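November

Woke before the alarm and lay there working out how late I could leave and still catch the 8:40 into town. The watch was already in my coat pocket, in the little zip bag it came back in last time. I had a coffee standing up and left the dishes.

It is the Barbosa, the hand-wound one with the gray dial and the small seconds at six. I bought it four years ago from a man who was selling off his uncle's things, and it has never kept good time for me, though it kept bad time in a steady way, which I could live with. I set it each morning when I wound it. Since the end of summer it has been different. One day it gains a minute, the next day it gains eighteen, and last week it stopped overnight with plenty of wind still on it. I shook it and it went again. I know you aren't supposed to do that.

The shop is up a flight of stairs over a key cutter's. There is a bell but it doesn't ring upstairs, so you knock. Thitima Saithong had somebody with her when I got there, a woman collecting a carriage clock, and I sat on the chair by the window and read a parts catalog from Trandside that was mostly straps and spring bars. They do a gray suede strap I wouldn't mind. The price was on a separate sheet and I didn't see the sheet.

When it was my turn she put the watch on the timing machine first, dial up, then dial down, then crown down. The lines on the screen went all over the place in the last one. She said the amplitude was low in every position and that she didn't want to guess until she had the back off. Then she took the back off while I stood there. I like that she does that. The last place took it away behind a curtain and phoned me ten days later with a number.

Inside it is a Vuton movement, seventeen jewels, with the number 1459 stamped under the balance. I had always taken that for a serial number. She says it is the caliber, and that they made it for a long time for a lot of different brands, so a donor isn't hard to find. The oil had gone to a kind of brown varnish around the center wheel. Two of the screw heads were chewed up, and one screw in the train bridge was from some other watch altogether and sat a little proud. She let me look through her loupe and I could see it once she told me where.

The stopping is the mainspring, she thinks, or partly. It is the old carbon steel kind and has gone tired, or set, as she put it. The big gain is more likely the hairspring touching itself when the watch takes a knock. It could be magnetized too. She ran it over the demagnetizer and it came down some but not the whole way, so there is more than one thing wrong and she will have to take it in order.

What she proposes is a full strip and clean, new mainspring, new crown because the old one is worn almost smooth, and the two bad screws replaced. She would leave the dial alone. I asked about the dial because there is a spot near the four that has bothered me ever since I bought it. She said a refinisher could do it but it would come back looking like every other redone dial, and the printing on this one is still sharp. I said leave it. On the train home I was glad I had.

We did disagree about the hands. They are blued steel and the minute hand has lost its color along one edge. She has a set from a Skakham of the same period that would fit and would look right to anyone who didn't know. I said I would sooner keep the ones it has. She shrugged and wrote "hands – keep" on the envelope. I hope I don't regret it, but I can always go back and ask.

She wants three weeks, and up to three more if the crown has to be ordered. I paid a deposit in cash and she gave me a ticket torn down the middle, the other half stapled to the envelope. It went into a drawer with all the others.

Had soup at the place by the station. My wrist felt odd all through lunch and I looked at it a number of times, and each time there was just the pale strip where the watch goes. I took the early train back.
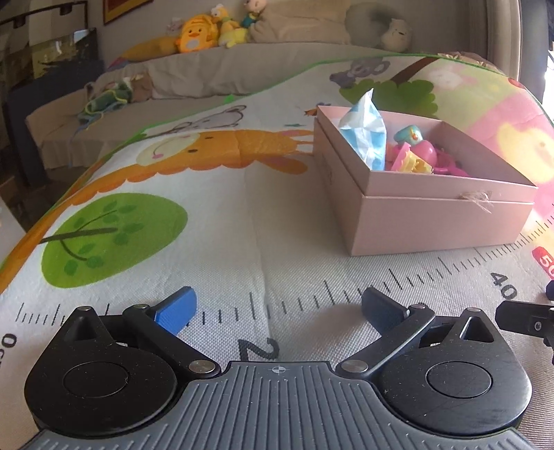 At home I dug out the old quartz thing from the bathroom drawer to wear in the meantime. The battery was dead, of course. I tried the pack in the kitchen but those are all the thick kind, and the case back needs a proper tool anyway – I have a scratch on the last one I opened with a penknife. So I will go without, or use the phone. The kitchen clock is four minutes fast and I have been meaning to fix that as well. I got up on the step stool and did it before I forgot again.

Spent an hour after supper reading about the Vuton on one of the collectors' boards. Half of them say it is a workhorse and the other half say it was made cheaply toward the end and the pivots wear. One man had posted a table of production changes with a note on the shape of the click spring, which is supposed to tell you early from late. I didn't think to look at the click spring while the back was off. I wrote it on a card to ask when I collect it.

I also went through the folder for the original receipt and found it folded inside the warranty for the toaster. He had written "Barbosa, runs" on it and nothing else, with the price. I put it in an envelope of its own with Thitima's ticket and stood it on the shelf behind the radio.

Cold tonight. Heating on at nine. I need to phone about the gutter tomorrow and get stamps, and see if the hardware store has the thin batteries.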